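Lundham Loop: bike and course inspection checklist, with comments

Inspected by Lajos Hegyi and Béla Hegyi, 12 May 2019
Applies to both routes, the 56 mile and the short one. Items marked OK need no action. Items marked FIX have to be closed before riders are let out.

1. START AREA

Sign-in table clear of the driveway: OK
Emergency contact on every waiver: FIX. Two pages from the early sign-up have the line blank. Béla has the pages and will call those riders.
First aid bag: OK. Gloves and saline restocked. The tape is old but sticks.
Fire lane open behind the hall: OK

2. RIDER BIKES (spot check at sign-in)

Front and rear brakes stop the wheel with the bike pushed forward: required
Quick releases closed, thru-axles tight: required
Bar ends plugged: required. We sent riders back for this in January and will do it again.
Tires without cords or bulges showing: required
Helmet buckled, shell not cracked: required
Rear light: required on the long route, asked for on the short one. The Drusomau descent is under trees for most of its length and drivers come into it from full sun.
Aero bars: allowed, hands off them in any group.

3. LOANER BIKES

Medium, blue: OK. New chain.
Large, gray: FIX. Rear brake pads are down to the wear line. Lajos has pads.
Small, red: OK. Saddle clamp creaks. Torque checked and it is within spec.
Pedals: flats on all loaners. Riders may fit their own if they bring the wrench.

4. ROAD SURFACE

Lundham to Kusitz turn: OK. Swept by the county.
Kusitz bridge: FIX. The expansion joint on the right has opened enough to take a 25 mm tire. Paint both sides and put a marshal on the near bank to call it. Riders take the center of the lane here.
Pathirana climb: OK. Gravel on the inside of the second switchback, but riders are going up and slow. Sweep it if there is time.
Drusomau descent: FIX. Broken edge below the farm entrance. Cone it. No timed segment on this road, and the segment end has been moved back to the top so there is no reason to race down.
Cattle grid at the bottom: OK dry. If it rains, riders walk it.
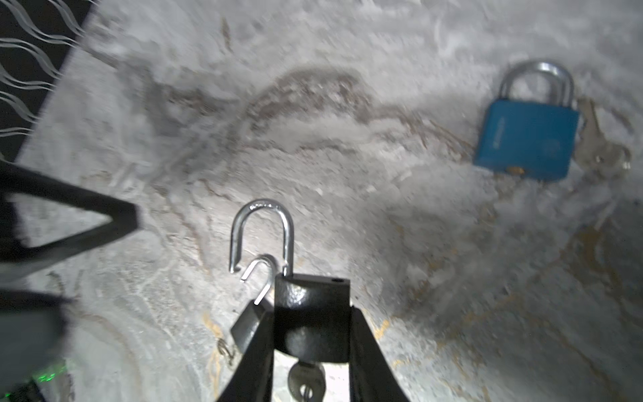 5. GATES AND STORAGE

The forest road gate at the top of Pathirana has to be open before the first rider leaves and shut again after the sweep rider. Last time it was found closed and people lifted bikes over it, and one derailleur was bent. The land manager lets us use our own lock next to theirs. A black padlock with its key in the bottom and the shackle open is how it should look when the gate marshal takes it over. Once the gate is chained back, the key comes out and goes in the marshal's pocket. Spare key stays with Béla.

Gate swings freely: OK
Chain long enough to hold the gate back: FIX. It reaches the post only if two people lean on the gate. Add a second length.
Cone and sign trailer locked when left: OK

6. WATER AND FOOD

Kusitz stop: OK. Tap tested, hose is food grade.
Pathirana summit: OK. Jugs only, no tap. Climbing to this point on the long route is 1,228 feet, so expect people to drain both bottles.
Trash bags at each stop: FIX. Not bought yet.

7. SUPPORT VEHICLE

Phone number printed on the cue sheet: OK
Phone signal: none between the farm and the cattle grid. Marshal at the bottom reports to the vehicle by radio.
Floor pump, tubes, tire levers: OK
Rack straps: FIX. One is frayed at the buckle. Throw it out.

Fixes in sections 2 to 4 are Lajos's, the rest Béla's. Recheck the bridge paint on the morning of the ride.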